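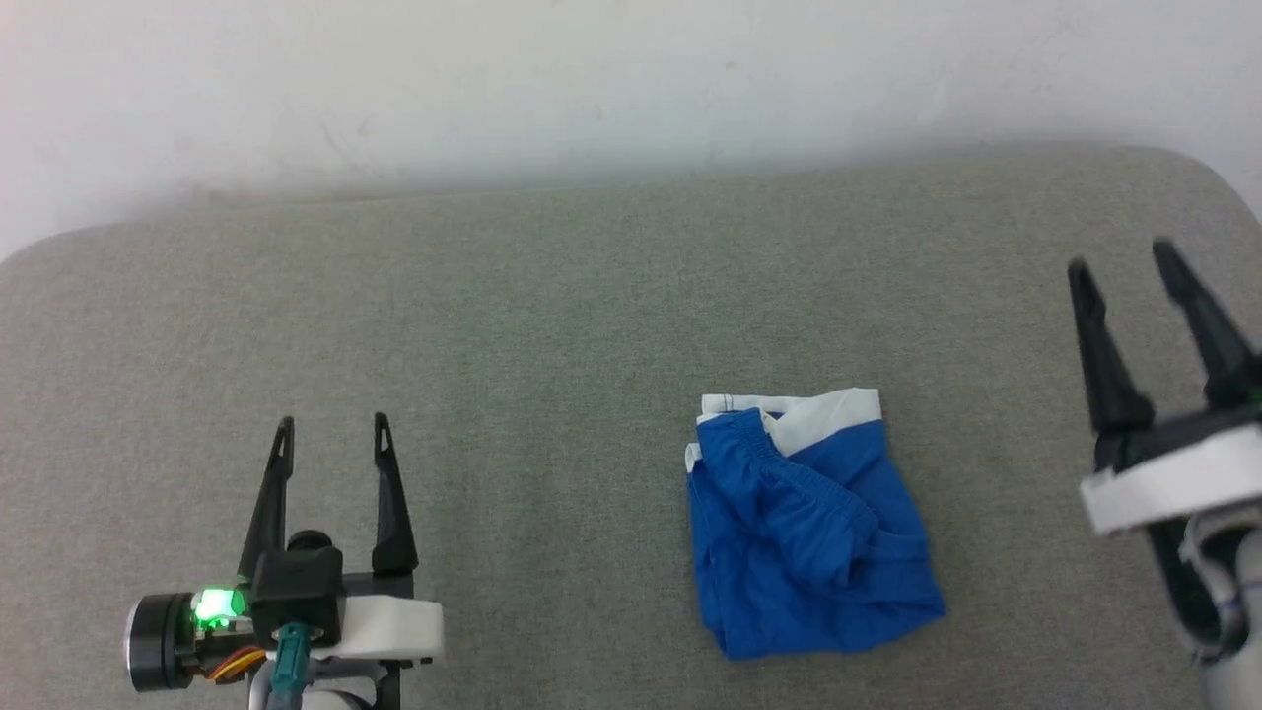
The shorts, loosely folded.

Jussara Bezerra had been given one job for the evening, and it was the shorts.

Everything else had gone to people with a gift. Nevzat had the shirts. Hülya had the scarves and the whole question of the boots. Jussara, who had once put away a tablecloth by sitting on it, was handed a wad of blue and white and told to make it look like a prize.

"They were worn in the final," Hülya said. "The Kadbridge final. People will bid on them."

"How much?"

"Up to 200."

Jussara looked at the shorts. They did not look back. They looked like something a child had stepped out of on the way to the bath, which was possible, given the size of them and the average age of the Kadbridge forwards.

She began with the white part, on the theory that it was the top. She folded it down. The blue came up the other side, like a guest who has heard there is cake. She turned the whole thing over and found more white, a little flap of it, poking out of the left like a tongue.

"Is this a leg?" she asked.

"It's a trim," said Nevzat, who was on his sixth shirt and hadn't raised his head.

"Does it go in?"

"Everything goes in."

She put it in. It came out. She held it there with her thumb and reached for the tissue paper, and for a moment, while all her fingers were occupied, the shorts were very nearly a rectangle.

Then Cengiz Coşkun arrived from Bulow with the list and a coffee for himself.

"Lot 3," he read. "Shorts, blue, match-worn, presented folded." He considered the table. "Who's doing the folding?"

"I am," said Jussara.

"And when do you start?"

She took her thumb away. The flap eased out again. Cengiz wrote something down, crossed out a word, and showed her the page. Lot 3 was now presented.

They went for 6, to a man named Barış Bayram, who stuffed them in his coat pocket and asked whether there was a bag for the scarf.

More short fiction
The Skurnar Ferry
My Aunt Versus the Piano
Gündoğdu, Population Sulking
Letter to the Tenant of 2051
A Spoon for October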